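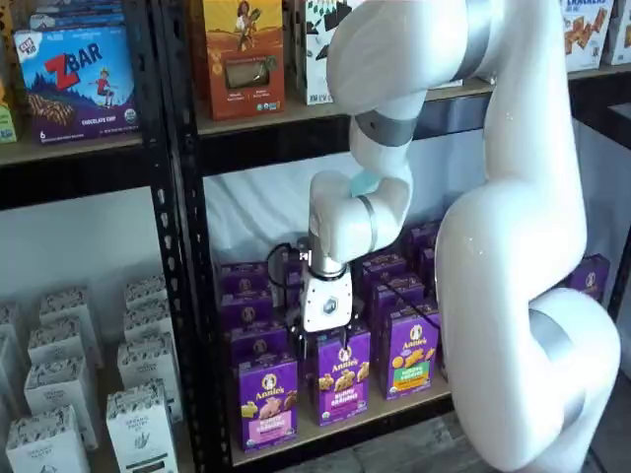
Snack boxes on slotted steel shelving, how do you do it?

Fumix wrote:
We set up black slotted uprights with tan boards for the pantry. Boards are 15 inches deep. Bars went on the top one, ZBar chocolate chip and a few others. The purple boxes are on the middle shelf. Do you stand boxes up or lay them flat? Mine fall over when the row gets short.

Plokari wrote:
Stand them up, always. Flat stacks waste the height and you end up pulling from the bottom. Put a bookend at the end of the row.

Fumix wrote:
Bookends slide on my boards. I could lower the top board 3 slots so there is less room to tip, but then the tall boxes won't go in.

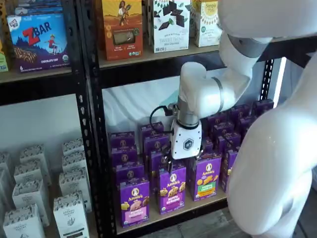

Maruyama wrote:
Don't lower it. You need hand room over the boxes or you will tear the tops getting them out. I leave 11 inches on every shelf and it works for cereal too.

Plokari wrote:
11 is too much for bars. I disagree with one height for everything.

Zollinau wrote:
Crackers are the problem at our house. Kids open a second box before the first is done. I lay those flat now so the flavor on top can be read. The Annie's Neapolitan bunnies have it on a pink label.
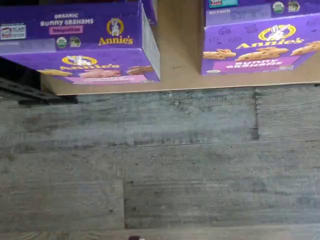 Re: Dates on boxes

Zollinau wrote:
Separate question. Does anyone write the best-by date on the front with a marker?

Maruyama wrote:
Yes, big numbers, old ones in front.

Plokari wrote:
I don't bother. We eat them too fast.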